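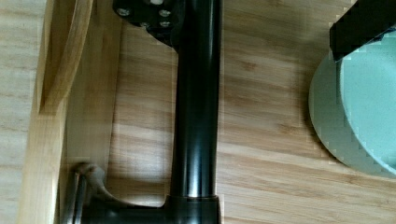
Wrist camera view, tray on the left, green disc on the right. Arm shaft takes up the middle.

Lecture 7: Perception to plan, the bits in between
Notes by Vasanthi Bandara. Typed up quickly, corrections to me or Norbert please.

Recap from last week: detector gives you masks, planner wants poses. Today is everything that sits between the two and goes wrong.

1. Self-occlusion
Wrist view is close and sharp but a big slice of it is your own hardware. In the view at the top the black shaft runs straight down the middle, bracket up top with its screws, base across the bottom. None of that is world. If you leave it in, the depth clusters will happily hand you a tall black cylinder standing between tray and disc, and the planner will route round it for ever.

Two ways to mask it:
- static mask, drawn once by hand. Fine for parts that don't move relative to the camera. Breaks when someone knocks the mount.
- rendered mask from the joint angles. Needs a decent model and a decent calibration. Slower.

In Pascual we do both. Static first, then rendered, take the union, grow it by 2 pixels. Growing matters, shiny edges bleed. Look at the highlights down the shaft, a colour threshold will split it into strips and keep the bright ones as "object".

2. Same colour on same colour
Pale wood tray on a pale wood table. Colour gets you nowhere. Grain lines are stronger than the tray edge in places so plain edge detection is bad too. Use depth steps for the tray wall, then go back to the picture to tidy up the line. Green disc is the easy one, hue alone will nearly do it, except part of it is off to the side and there's a black thing over the upper part. So you never see the full outline.

Bowl or flat disc? From one view I would not commit. Fit both, keep both scores, let the next view settle it. Jarmila's rule: never throw away the second best guess before you've moved the camera.

3. Thin grey things
The hooked metal piece lower left, near the base. Blurred, dull, thin. Depth drops out on parts like this. What to do:
- mark missing depth as UNKNOWN, not as free. Most common mistake in last year's homework!!
- give unknown cells a cost in the planner, don't forbid them or you will never move
- if the gap between arm and unknown is small, back off first and look again

4. Planning with all that
Planner gets: self mask, known obstacles, unknown cells, list of targets with more than one shape guess each. Order of calls in the Ero stack:

grab_view -> mask_self -> segment -> fit_shapes -> update_grid -> plan -> check -> move

Check is a seperate step from plan on purpose. The grid may have changed while you were planning. Limit is 2,000 samples per plan, then give up and ask for a new view. Raising it hardly ever helps, if it can't find a path by then the grid is usually wrong.

Timestamps. Joint angles and picture must match. If the angles are late the rendered mask slides off the arm and you get a ghost sliver down one side of it. Otakar has a script that plots the offset, it's in the tools folder on Skondetico.

Lab (in pairs)
a) Run mask_self on the logged set, 1,000 views. Report how much arm is left over after masking.
b) Turn off the growing step, run again, compare.
c) Swap UNKNOWN for FREE in update_grid and find a plan that clips something. Simulator only. Not on the real arm, please.
d) Short paragraph: which shape guess won for the disc and at which view did it change, if it did.

Hand in to Jozefína Sokol by email, code and plots in one archive. Slides from the Hustumstead visit will go up once I have found teh right version.

Next time: choosing the next view. Read the chapter on information gain beforehand, skip the proofs.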